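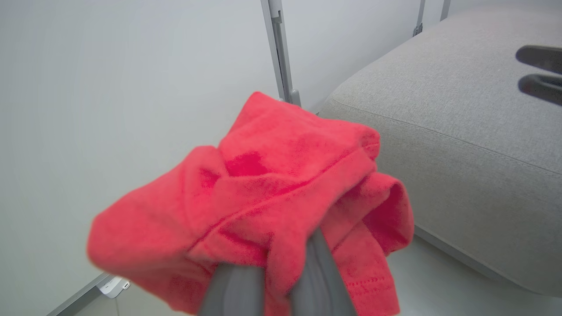

One customer told us in February that she had stopped believing anything printed on a bottle of detergent, and asked why she should believe us. Fair question. Most of this page is an attempt at answering it.

About Memell

Memell is a laundry school. We teach evening classes to people who wash their own clothes and are tired of wrecking them. We don't make soap, and we don't take money from anyone who does.

We started because the advice we had grown up with didn't hold together. Vinegar in the rinse, salt to set the color, a tennis ball in the dryer, hot water for everything white. Some of it works some of the time. A lot of it gets passed along by people who tried it once, on one shirt, and never washed a second shirt without it to compare. 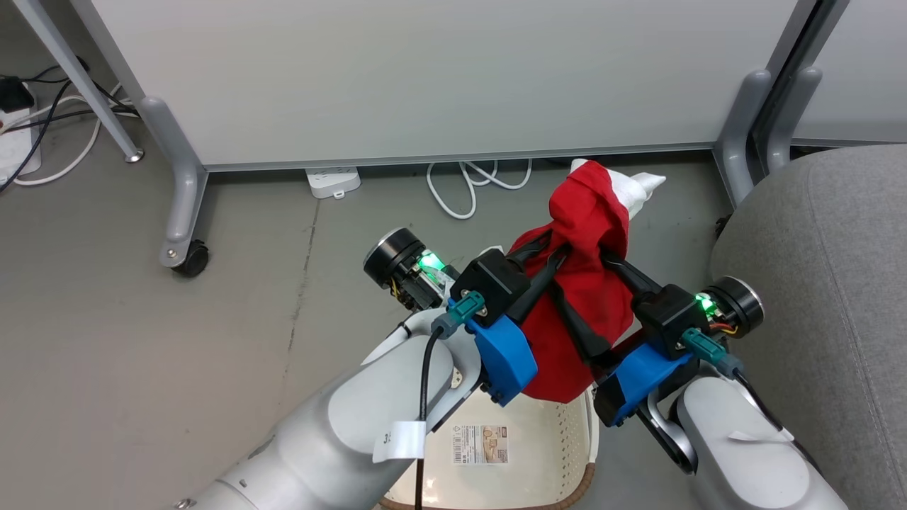

The commercial side is no better. "Up to 100 percent" of stains removed is a phrase that also covers none of them. "Gentle" has no meaning we can find. A cap with three lines on it tells you how much the company would like you to pour, and we would like to see a good reason for the top line. Fabric softener we will argue about with anybody.

What we teach

The basic course is 2 evenings of 90 minutes each. The first covers water, heat and how much soap you need, which for many people will be less than they use now. The second covers drying, shrinking, and reading a care label without treating it as law. Labels are often written to be cautious, and a cautious label can send a perfectly washable sweater to the cleaners for years.

The fee is $70. There is no advanced certificate, and we are suspicious of anyone offering one.

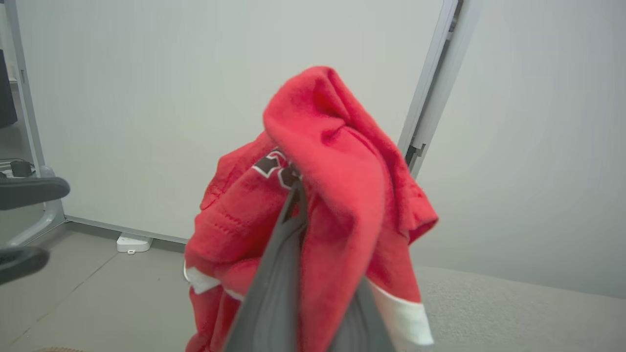
What we won't promise

We can't tell you how to get out an old stain of unknown origin. Sometimes it stays. We can't save wool that has already felted, whatever you saw in a video. We have changed our own minds, too — our first handout told people to wash everything inside out, and we took that line out when we couldn't defend it for sheets and socks.

If you think we have something wrong, write and say what you did, what the fabric was and what water you used. We would sooner fix a handout than defend it. Please don't send us samples of a miracle powder.

Page last revised Oct 9, 2022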